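Platinen, Stecker, Kabelsalat: Neues vom weißen Tisch

9. Januar

Hallo zusammen und willkommen zurück in meiner kleinen Elektronikgalerie! Nach der langen Pause über die Feiertage geht es endlich weiter mit dem Skukham, meinem Steuerkasten, an dem ich (mit Unterbrechungen, ich gebe es zu) seit März bastle. Draufklicken macht die Bilder größer.
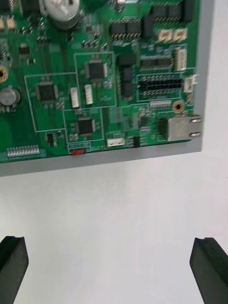 Die grüne Platine auf ihrer grauen Unterlage. Drei quadratische Chips mit ganz feinen Beinchen ringsum, dazu die dicken silbernen Elkos und die weißen Steckverbinder – ich könnte da stundenlang draufschauen!

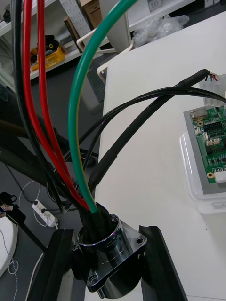 Die Verkabelung mit dem verchromten Steckergehäuse samt Flansch. Rot, Schwarz und natürlich Grün-Gelb für die Erde, alles durch eine schwarze Tülle.

So, und jetzt zum Stand der Dinge. Den Schaltplan habe ich inzwischen zum dritten Mal neu gezeichnet, diesmal auf A3, weil ich auf dem alten Blatt meine eigenen Korrekturen nicht mehr lesen konnte. 34 Leitungen stehen jetzt in der Liste, jede mit Farbe, Querschnitt und Länge. Die längste misst 110 cm und geht einmal quer durch den ganzen Kasten, da hätte ich beim Planen schlauer sein können. Egal, die bleibt jetzt so!

Das Gehäuse kommt von Poltico. Schönes Blech, saubere Kanten, aber die Bohrungen für die Durchführungen muss man selbst setzen. Mit dem Stufenbohrer ging das erstaunlich gut, nur eine ist mir zwei Millimeter zu weit nach links geraten (sieht man von vorn nicht, sage ich mir). Entgraten nicht vergessen, mein linker Daumen weiß jetzt wieder, warum.

Beim Zubehör habe ich lange hin und her überlegt und am Ende ein Sortiment von Samarakoon bestellt: Schrumpfschlauch, Aderendhülsen, Kabelbinder, alles in einer Kiste mit 226 Teilen. Die kleinen Hülsen gehen mir schon wieder aus, die großen werde ich vermutlich vererben. Falls jemand von euch tauschen mag, schreibt mir!

Gefragt wurde auch nach der Crimpzange. Das ist die alte Stullusus, die hier schon in der Galerie zum Netzteil vorkam. Schwergängig ist sie, und nach einem langen Abend merke ich sie im Unterarm, aber die Verbindungen halten. Ich mache trotzdem bei jeder einen kurzen Zugtest, bevor der Schrumpfschlauch drüberkommt.

Offen sind noch 6 Punkte auf meinem Zettel, darunter die Beschriftung der Klemmen, die Zugentlastung und die Frage, ob vorne ein Schalter oder ein Taster hinkommt. Ich tendiere zum Schalter. Der Lüfter muss auch noch irgendwohin, der ist ein wenig dicker, als ich ihn in Erinnerung hatte.

Die nächsten Bilder gibt es, sobald die Frontplatte beschriftet ist. Fragen wie immer gern ins Gästebuch, ich antworte meistens abends.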